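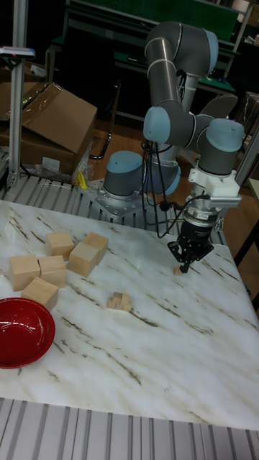 Demonstrationsdaten (Robotik)

Als Demonstrationsdaten bezeichnet man Aufzeichnungen, aus denen ein lernendes System abschaut, wie eine Aufgabe geht. Ich schreibe den Eintrag fürs Vodach-Wiki, weil ich bei uns die meisten davon selbst eingesammelt habe - also bitte nicht wundern, wenn es zwischendurch persönlich wird!

Grundbegriffe
Eine Episode ist ein kompletter Durchgang, vom Start bis zum Loslassen. Gespeichert werden Gelenkwinkel, Greiferöffnung und Kamerabild, dazu ein kurzer Aufgabentext wie »Lege den kleinen Klotz in die rote Schüssel«. Für so eine Aufgabe nehme ich gern 300 Episoden auf, verteilt auf 3 Sitzungen (mehr am Stück schaffe ich nicht, da werden die Bewegungen schlampig).

Aufbau der Szene
Holzwürfel sind dankbar: gerade Kanten, rollen nicht weg. Ich mische große und kleine und schiebe vor jeder Episode alles ein bisschen herum. In der Reihe Pendale hatte ich das anfangs vergessen, und das Modell griff danach stur immer an dieselbe Stelle - auch wenn da gar nichts lag. Siehe auch: Villalba, Abschnitt Startpositionen.

Fehlversuche
Darüber streiten wir seit April. Ich behalte Episoden, in denen der Greifer danebenfasst und es dann nochmal versucht, und markiere sie extra. Abbrüche fliegen raus. Bei Grollosano waren das 17, größtenteils meine eigene Ungeduld.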